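Print this page | E-mail this page

Siltergate Manipulation Group
Minutes of the project meeting, February
Posted by Osaze Akpan

The meeting opened at 10:15 in the small room next to the lab. Osaze Akpan took the minutes. The minutes of the previous meeting were accepted with one correction: the learning rate in item 4 was written wrong, and the value in the config file is the valid one.

1. Status of the demonstration set

The tabletop set for the two-arm station now has 2000 demonstrations. All of them were recorded by teleoperation and all were replayed at least one time to check the time stamps between the cameras. The agreed final size is 4000. The group discussed whether the second half should repeat the same object layouts or use new ones. It was decided to use new layouts, but to keep the same objects, so that the effect of position can be studied separately from the effect of appearance.

The objects on the table stay as in the plan: drawer cabinet, tray, toy fruit, red bottle, snack box. The cabinet is the only one which is not to be moved by the arms.
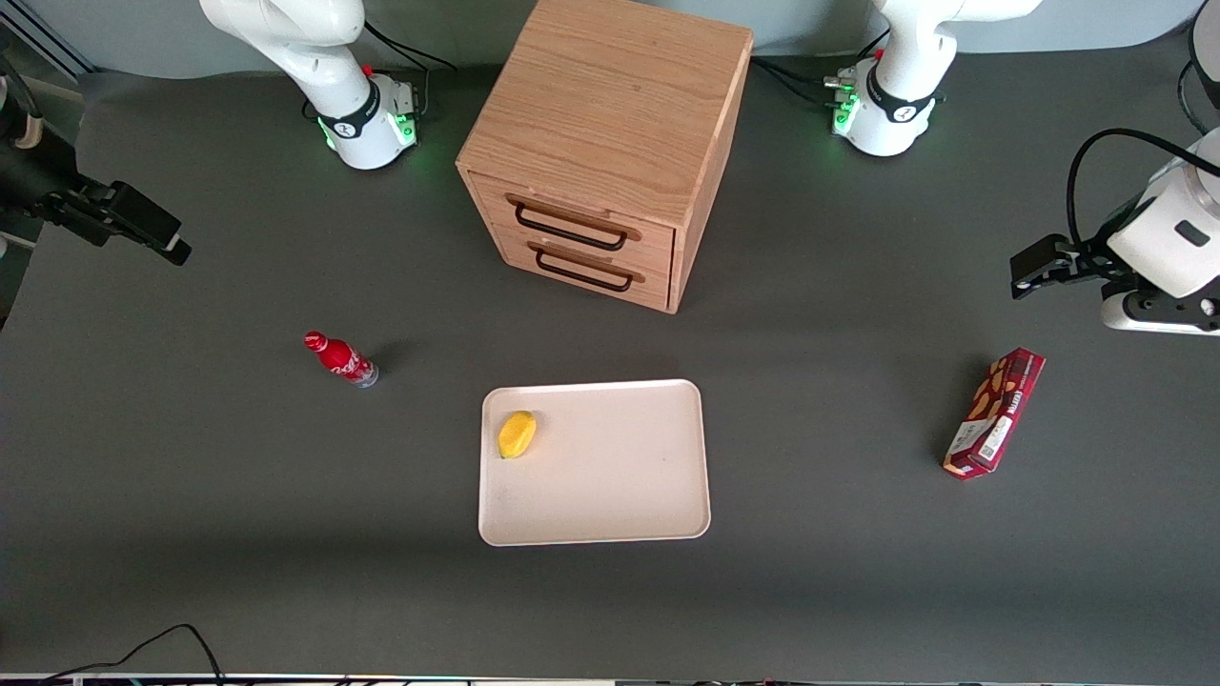
The layouts will be drawn by the script in the Lullix repository, and the operator places the objects by hand following the printed sheet. It was asked if the operator may correct a layout that is impossible to reach. The answer is yes, but the correction must be written in the log before the recording starts. In the first half this was sometimes done after, and it cost a lot of time to find out which sheet belonged to which recording.

2. Result of the wrist camera comparison

The question from the last meeting was whether the policy needs the fixed camera in the final part of the grasp, or if the wrist camera alone is enough. Three versions of the policy were trained on the same data:

a) fixed camera only
b) wrist camera only
c) both cameras, with the fixed camera masked when the gripper is close to the object

Version c) was the best in reaching and in grasping. Version a) reaches the correct object well but often closes the fingers too early on the bottle. Version b) is good when the object is already in view at the start, and poor when it is not, because then the arm makes a wide search and the episode ends by time limit.

The group spent most of the discussion on the masking in c). At present the mask is switched on by a distance threshold which was chosen by eye. Several people find this unsatisfactory for a paper. Ramasamy suggested to learn the switch from the data, for example from the moment where the operator slows down. Osaze answered that operators slow down for many reasons, and proposed first to vary the threshold in steps and look how sensitive the result is. If the curve is flat, a learned switch is not necessary. This was accepted.

It was also noted that the wrist view contains more than the target. Neighboring objects come into it at the sides, and the fingers themselves cover a part of the lower image. The question is if the policy uses the neighbors as landmarks. To test this, the neighbors will be moved while the bottle stays at its place.

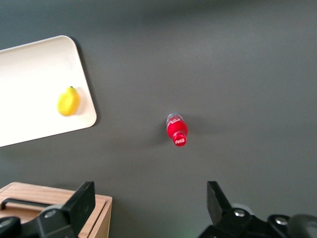 Wrist camera view with the bottle between the gripper fingers; tray with yellow fruit at upper left, wooden box at lower left.

The test will be run with versions b) and c). Version a) is left out for now. The success criterion is the same as before: the object is lifted and is held until the end of the episode. A grasp which slips is counted as failure, also if the object is caught again.

3. Training runs and computing time

The queue on the shared machine was full during most of the month. Each version should be trained with 3 random seeds, but for version b) only one run has finished. The group agreed that the result in item 2 is therefore preliminary and should not be shown outside until the other seeds are done. The table on the internal page will be marked in this sense.

Ramasamy will ask if the Prundix nodes can be used at night. If this is not possible, the image size will be reduced for the threshold test only, and not for the main comparison.

4. Writing

The method section exists as a draft. The section on related work is too long and repeats itself in the part about action chunking. Comments should be written directly in the document and not sent by e-mail. The title was discussed briefly without a decision.

5. Actions

- Osaze: threshold test for version c), with plot for the next meeting
- Osaze: new layout sheets, with a number on each sheet
- Ramasamy: Prundix nodes, remaining seeds for version b)
- All operators: log corrections before recording
- All: comments on the method draft

6. Other business

The key for the storage cabinet in the corridor is missing again. Please return it to the hook.

The meeting closed at 11:40.

Print this page | E-mail this page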